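Cleaning Textured Plastic and Rubber in the Workshop
Notes by Nkechi Okafor 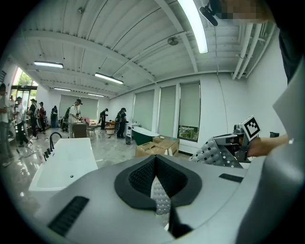
Round studs, a ribbed vent strip and a matte grey casing.

Smooth plastic wipes clean in one pass. Textured plastic does not, and most tool housings, mats and handles are now textured somewhere. Fine dust packs into the low points and binds with skin oil, and a cloth then rides over the top of it.

Dry stage
Remove dust before any liquid is used. A soft 25 mm paintbrush with the bristles trimmed by half is stiff enough for ribs and studs. Brush along ribs, never across them. Vacuum with the brush held next to the nozzle. Compressed air is not recommended on vents, as it drives dust into the housing.

Cleaning solution
Mix 315 ml of warm water with half a teaspoon of washing-up liquid. Stronger mixtures leave a film that attracts more dust. For greasy handles, replace 90 ml of the water with white vinegar. Do not use vinegar on bare metal fittings.

Disconnect anything electrical first and remove the battery. Apply the solution to the brush or cloth only. Work a patch the size of a playing card, lift the dirt with a damp microfibre cloth, rinse the cloth and move on. A wooden cocktail stick clears the corners of slots; a steel pick will leave white scratches in most plastics.

Rubber and soft pads
Rubber tolerates soap and water and very little else. White spirit, petrol and spray lubricants cause swelling, and the surface goes tacky some weeks later. Isopropyl alcohol is acceptable on silicone but should be tested on anything else, in a spot out of sight. Leave for an hour and check for colour on the cloth.

Pads that have already gone sticky can sometimes be recovered with talc, rubbed in with a thumb and brushed off. If the tackiness returns within a week the material itself is breaking down and the pad should be replaced.

Matte casings
Polishes and dashboard sprays produce shiny patches on a matte finish that cannot be removed evenly. Melamine sponges do the same by abrasion — keep them for worktops. Ballpoint marks respond to isopropyl on a cotton bud, rolled over the line and turned often.

Drying and storage
Stand parts on edge so that water drains from the texture. Allow up to 82 minutes in a heated room before refitting batteries, and longer in an unheated shed. Store rubber out of direct sun, and do not leave it pressed against painted or varnished surfaces, which it can stain.

Last revised in November. Adebayo Okoro supplied the correction on silicone.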